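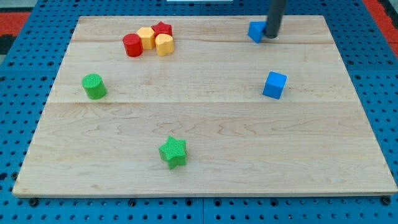 Station 2, maple board on the blue pegboard, arm rod at the far blue block.

STATION INSPECTION CHECKLIST WITH COMMENTS
Site: Risulham, sorting and handling floor
Station: 2 (tabletop pusher arm, Zotedov)
Shift: start of days, 6:40 am
Month: March
Filled in by: outgoing shift lead
Copy to: Standovico (integrator), floor binder, break room board

Marks used: OK / FIX / WATCH / N/A
Comments go right under the item. Write so the next shift can read it.

SECTION A. WORK SURFACE

A1. Board seated flat on pegboard. OK
Checked corners by hand with arm locked out. No rock.

A2. Front hold-downs present, left and right. WATCH
Both there. Left one took a small turn with the driver. Took a turn last month too. Put it on the weekly list and leave it there till it quits moving.

A3. Board surface clean, no splinters, no tape residue. OK
Wiped dry. Please no spray cleaner on the maple, the night crew used it in January and pieces slid different for two days. Whole batch of pushes had to be thrown out.

A4. Glue seams in board smooth to fingertip. OK
Two seams. Ran a piece across each by hand, no catch.

A5. Pegboard panels level where they meet. WATCH
Fine by eye. Straightedge is missing from the drawer again. Will recheck when it turns up.

A6. Nothing loose on the pegboard near the board. OK
Pens, cups, phones, badge clips. All of it lives on the cart.

SECTION B. PIECES

B1. Full set on board, matches card. OK
Stars red and green, cylinders red and green, two blue, yellow hexagon, yellow heart. Card is taped inside the cabinet door now, old one was unreadable.

B2. No chips or cracked edges. OK
Spare green star has a chipped point. Pulled it, bagged it, do not put it back in the bin.

B3. Pieces standing flat at start of run. OK
Checked at start only. If one tips during a run, note the time and leave it. Arm people want to see it how it landed.

B4. Starting layout free choice or per sheet? Free choice this week.
Comment: several of us have been lining everything up neat by color out of habit. Sheet says mixed is fine, spread is fine, touching is fine. Reds and yellows bunched up together at the far left is a legit start. Leave it.

B5. Spares stored, lid on. FIX
Lid cracked. Asked for a new one.

SECTION C. ARM AND ROD

C1. Rod tight in holder. OK
Hand tight plus the quarter turn. Don't use the long wrench, you'll feel like a hero and strip it.

C2. Rod tip clears board at rest height. OK
Card slides under with light drag.

C3. Rod tip free of nicks. OK

C4. Speed limit set for attended running. OK
Setting 33 on the panel. Anything higher needs a second person at the stop and a line in the log. This was not followed on one night run, see section G.

C5. Cable slack, no rub at the joints. WATCH
Tie at the second joint looks chewed. Still holding. Replace at the next planned stop.

C6. Arm returns home after stop and reset. OK
Ran it twice. Came home clean both times.

C7. Push contact check, blue piece. OK
Rod goes up against the side, not the top. If it starts riding over the top, stop and recheck C2 before you touch anything in the software.

SECTION D. STOPS AND GUARDING

D1. E-stop at operator side, works. OK
D2. E-stop at back side, works. OK
Back one is stiff. Works, but you have to mean it. Asked Standovico for a replacement button, ticket 714, no reply yet.

D3. Floor line visible all the way round. FIX
Worn off at the corner where the carts cut in. Needs new tape and needs the carts to go the other way.

D4. Lockout tag on hook. OK

D5. Hands-out rule posted. OK
Comment: posted is one thing. Saw reaching in during a paused run to straighten a piece. Paused is NOT stopped. Stop, light goes out, then hands. I've done it wrong too, so this is for all of us.

D6. Walkway behind station clear. OK

SECTION E. LIGHT, FLOOR, NOISE

E1. Lighting even enough to see piece edges. OK
Small shadows by the pieces, nothing that hides one. If sun comes in on the late shift pull the blind.

E2. Floor mat flat, no curled edge. OK

E3. Fan noise. WATCH
Louder than last month. No rattle.

E4. Stool and standing mat usable. FIX
Stool drops on its own. This job used to be all walking and now it's a lot of sitting and looking, so the stool matters more than it did. Please order a real one. Asked for in January.

SECTION F. PEOPLE AT THE STATION

New section, put in after the shift meeting. Not a pass/fail, just write what's going on.

F1. Who is allowed to run it?
Anyone who did the Mokgethi course, both halves. First half only = you can watch and log, you can't reset. There is a gap on nights, only one person with both halves, so when that person is at lunch the station sits. That's correct. Let it sit.

F2. What has changed in the work?
Comments collected from the sheet on the board, typed as written, some spelling fixed:
- Less reaching. Shoulder is better than it was in the fall.
- More waiting. Hard to stay sharp watching a rod nudge things across a board.
- I used to know by feel when a piece was off. Now I know from a number, and I don't trust the number yet.
- The logging takes longer than the sorting did.
- Like it. Would like to learn the teaching side and not just the reset button.
- Are hours changing? Would like that in writing.

F3. Rotation
Sheet says swap every 2 hours. In practice it's been half a shift. Eyes get tired and you start hitting OK on things you didn't look at. Going back to 2 hours starting now, timer is on the shelf. Whoever hears it, calls it.

F4. Hand sorting practice
Asked to keep one hand bench going so people keep the skill. Management said yes through the summer. Bench 4, sign up on the clipboard. If the arm is down that bench is where the work goes, so somebody should be good at it.

F5. Hours question
Passed up. Answer so far is no cuts from Station 2. Asked for it on paper, will pin it here when it comes. Not pinned yet as of this check.

F6. Who gets called when it stops?
Lead first. Then Standovico line. Not the other way round, we got billed for a call that was a loose plug.

SECTION G. LOG REVIEW

G1. Run log filled in, no gaps. FIX
Gap on one night, speed line blank too. Talked to the crew, it was a handover thing and not anybody hiding stuff. Handover now happens AT the station with the log open.

G2. Target for attended runs
200 pushes a shift. That is a ceiling for the trial and not a score. Please stop writing totals on the whiteboard in big numbers with stars next to them. People are rushing the resets to get there.

G3. Stops recorded with reason. WATCH
Too many that just say "stopped." One more word please. Tipped, stuck, missed, rode over, operator.

G4. Near misses
One, the reaching-in under D5. Form filled out. No injury.

G5. Software version written down. OK
On the sticker under the panel. Write the new one next to it after an update, don't peel the old sticker.

SECTION H. OPEN ITEMS

Straightedge, find or rebuy (A5)
Spares lid (B5)
Cable tie, second joint, next planned stop (C5)
Back e-stop button, ticket 714, chase (D2)
Floor tape and cart route (D3)
Stool (E4)
Second fully trained person on nights (F1)
Hours answer on paper (F5)
Log gap, check again next inspection (G1)

Closed since last time: card for the piece set, blind cord, the beeping.

Station released for attended running: YES
Unattended running: NO, not until D2 and D3 are done. Don't ask me at the end of a shift.

Comments from day lead, added 7:15 am
Agree with release. Tightened left hold-down again, it had not moved since the check. Cart route: moved the cones, will see if it lasts. For nights training, Mokgethi has seats on the second half next month, need a name by Monthly meeting.

Comments from Standovico, if any
(blank)

Next inspection: start of days, same form. Use the new form with section F in it, the old pads are still in the drawer and can go in recyling.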